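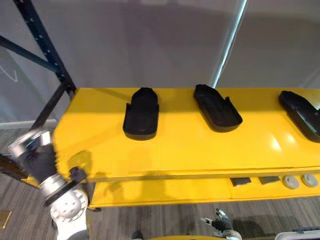 Stastar Two-Arm Shelf Cell — Setting Up and Looking After It

3 min read

Search products, parts, manuals Go

The Stastar is our shelf-loading cell for smaller workshops, and this page is for people who already have one (or have one on the way) and would like it to stay in good nick. We build it at Narnon, and we've tried to write down what we'd tell you over a cuppa if we came out to install it ourselves.

Start with the shelf. The arms take all their heights from the top panel, so level it front to back and then side to side, and do up the feet before you teach a single position. The panel has a gloss finish, and under bright overhead lights you'll get patches of glare that can bother the head camera. Tilting the nearest light a little usually fixes it, and failing that there's a matte film in the Rultmont accessory kit.

Black moulded trays go on the top shelf. They can sit straight or on an angle, as the camera finds the rounded end and works out the rest, but do leave a finger's width between them so the gripper has somewhere to go. Smaller parts live on the lower shelf, which the arms approach from the front. Go gently the first time you run that move — slow speed, hand near the stop button — and watch the knuckles as they come up beneath the panel.

Every 60 hours of running, wipe the fingertips with a damp cloth, let them dry properly and check each one for play. Tips that wobble should be swapped in pairs. Wrist rings want a quick look at the same time, and if you find grit there, brush it out before you wipe. Carpet is fine under the cell, though it does shed fluff, so vacuum beneath the unit more often than you think you need to.

If the arm stops with code 104, it has lost its home position. Clear the shelf, choose Home from the menu and give it a minute. Should it come back twice in a day, the wrist cable is the usual culprit, and the Vukadinović replacement lead (part 659) plugs straight in with no recalibration.

Spares are normally on hand, apart from the stretch in June when we do our stocktake.

Share 3 Comments 0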